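인쇄하기 | 이메일로 보내기

2021-05-19

체험 기간 사흘째. Jerar 두 팔 세트를 계속 쓸지 돌려보낼지 이번 주 안에 정해야 하는데, 나는 아직 설명서의 '시작하기 전에' 장을 끝내지 못했다. 시작은 월요일에 이미 했다. 순서가 틀렸다는 건 안다.

아침에 전원을 올리니 양쪽 팔이 기지개를 켜듯 올라왔다. 이 동작만은 볼 때마다 마음에 든다. 제품 소개서에는 '숙련된 동료처럼'이라고 적혀 있는데, 출근 직후의 모습만 놓고 보면 과장이 아니다. 그다음부터가 문제다. 내 동료들은 적어도 원점 복귀를 하느라 커피 한 잔 마실 시간을 쓰지는 않는다. 아니다, 쓰는 사람도 있다. 나다.

오전은 Stornier 소프트웨어와 보냈다. 본체는 Jerar가 팔고 동작 기록과 재생은 Stornier가 맡는 구조라서, 뭔가 안 되면 두 회사가 아주 예의 바르게 서로를 가리킨다. 오늘은 기록한 동작이 재생 목록에 안 뜨는 문제로 양쪽에 메일을 보냈다. Jerar는 Stornier에 문의하라고 했고, Stornier는 펌웨어를 먼저 확인하라고 했다. 펌웨어를 확인하려면 Jerar에 로그인해야 하고, 로그인하려면 인증 메일이 와야 하고, 인증 메일은 스팸함에 있었다. 스팸함에는 로봇 보험 광고도 있었다. 읽어 보았다. 생각보다 비쌌다.

점심은 김밥. 작업대 앞에서 먹다가 단무지를 떨어뜨렸는데, 이걸 팔로 집어 볼까 잠깐 고민하다 손으로 주웠다. 체험 후기에 쓰기에는 품위가 없는 과제다.

오후에는 소품 과제로 넘어갔다.
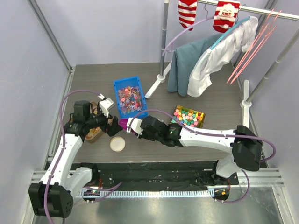

내가 이 세트에서 궁금한 건 결국 한 가지, 양손으로 하는 잔일을 맡길 수 있느냐다. 한 팔로 물건을 들어 옮기는 제품은 이미 많고, 그건 작년에 Major 제품을 빌려 썼을 때 충분히 봤다. 두 팔은 서로의 사정을 알아야 한다. 그래서 과제도 작고 가까운 것들로 골랐다. 오른팔의 흰 손가락이 자주색 물건을 붙들고 있고 왼팔 그리퍼는 작은 갈색 상자 위에 떠 있는 이 대목, 두 손목이 바짝 붙는 구간이 내가 보고 싶던 부분이다. 파란 통에 가득한 종이별은 너무 가볍고 자잘해서 오늘은 욕심내지 않기로 했다. 별 하나를 집는 설정은 내일의 나에게 넘긴다. 내일의 나는 늘 나보다 유능하다는 설정이다. 뒤쪽 옷걸이대에는 산타 얼굴이 있는 빨간 줄무늬 양말까지 걸려 있어서 작업대만 보면 12월이다. 창밖은 오월이고, 나는 반팔을 입고 있다.

손목 카메라 얘기도 적어 둔다. 양쪽 손목에 검은 카메라가 하나씩 달려 있는데, 화면을 나란히 띄워 놓으면 꽤 그럴듯하다. 다만 조작하는 사람의 눈은 둘이고 둘 다 같은 쪽을 본다. 왼쪽 화면을 보면 오른팔이 심심해하고, 오른쪽 화면을 보면 왼팔이 불안하다. 설명서에는 '곧 익숙해집니다'라고 되어 있다. 설명서의 '곧'이 며칠인지는 부록에도 없다.

보라색 케이블은 예쁘다. 팔 위로 크게 둥글게 넘어가는 모양이라 처음 상자를 열었을 때는 포인트 색을 잘 골랐다고 생각했다. 써 보니 예쁜 것이 늘 시야의 어딘가를 지나간다. 정리용 클립은 별매다. 대리점 Lonley에 물었더니 묶음으로만 판다고 한다. 나는 네 개면 되는데 묶음은 70개다. 예순여섯 개의 클립으로 무엇을 할 수 있을지 잠시 진지하게 생각했다.

돈 얘기를 안 할 수 없다. 세트 가격이 1350만 원, 여기에 Stornier 사용료가 한 해 300만 원이다. 체험이 끝나기 전에 결정하면 본체를 1000만 원에 맞춰 준다고 Lonley에서 오늘 또 전화가 왔다. 지난번 통화에서도 오늘만 가능한 조건이라고 했다. 그 '오늘'이 사흘째 이어지는 중이라 나도 서두르지 않기로 했다.

지금까지의 메모.

좋은 점: 조용하다. 밤에 돌려도 윗집에서 내려올 것 같지 않다. 멈춤 버튼이 크고 잘 눌린다. 본의 아니게 여러 번 확인했다.

아쉬운 점: 재생 속도를 바꾸면 양팔의 박자가 미묘하게 어긋난다. 저장 이름에 한글을 쓰면 물음표가 된다. 그래서 내 동작 목록은 물음표 두 개, 물음표 세 개, 물음표 네 개로 되어 있고, 어느 것이 무엇인지는 글자 수로 맞혀야 한다. '별'은 한 글자라서 찾기 쉬울 것이다. 내일 만들면.

모르겠는 점: 내가 이걸 필요해서 보고 있는지, 갖고 싶어서 보고 있는지. 체험 신청서의 '도입 목적' 칸에는 '소량 포장 업무 효율화'라고 썼다. 소량은 사실이다. 지난달 주문량을 생각하면 아주 정직한 표현이었다.

저녁에 Stornier에서 답장이 왔다. 재생 목록 문제는 날짜 표시 형식을 바꾸면 해결된다고 한다. 왜 그런지는 안 적혀 있어서 나도 안 물었다. 바꾸고 다시 켜니 목록이 떴다. 물음표들이 줄지어 나타났는데 조금 반가웠다.

내일 할 일: 그리퍼 힘 설정 낮추기, 별 집기, Lonley 전화 안 받기. 설명서 2장.

인쇄하기 | 이메일로 보내기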